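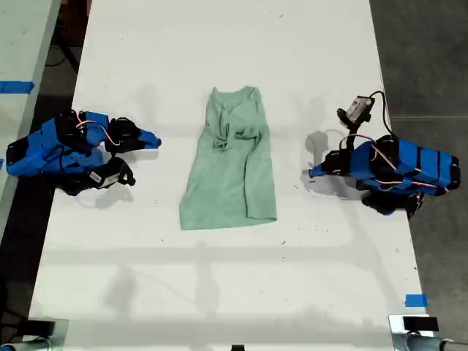 4 min read

Bathroom fans and the humidity claim: project report
Staltonport, Jun 7, 2020

Our group set out to test whether a humidity-sensing extractor fan clears a bathroom faster than a plain one on a timer. The Pirach leaflet says it does. We were not convinced when we started, and we are only partly convinced now.

Two fans were fitted in turn in the same shower room at the Firkness halls: the Pirach, with its built-in sensor, and a basic Šimek with a pull cord and overrun timer. We logged 111 showers in all and took 1,788 humidity readings. Of these, 1,131 were kept. The rest came from times when the door had been left open, and we could not correct for that. 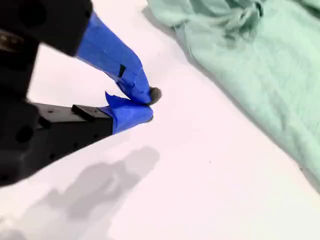

With the door shut, the Pirach brought the room back to its starting humidity 7 minutes sooner on average. That sounds good until you look at when it switched on – often well before the Šimek, which waited for someone to pull the cord. Once both were running, we found hardly any difference between them.

The sensor also set the fan off on muggy mornings with no shower running. The leaflet doesn't mention this, and it must eat into any saving on electricity, though we had no meter to check.

We would want a second run in July, with the door on a closer, before telling anyone to pay extra.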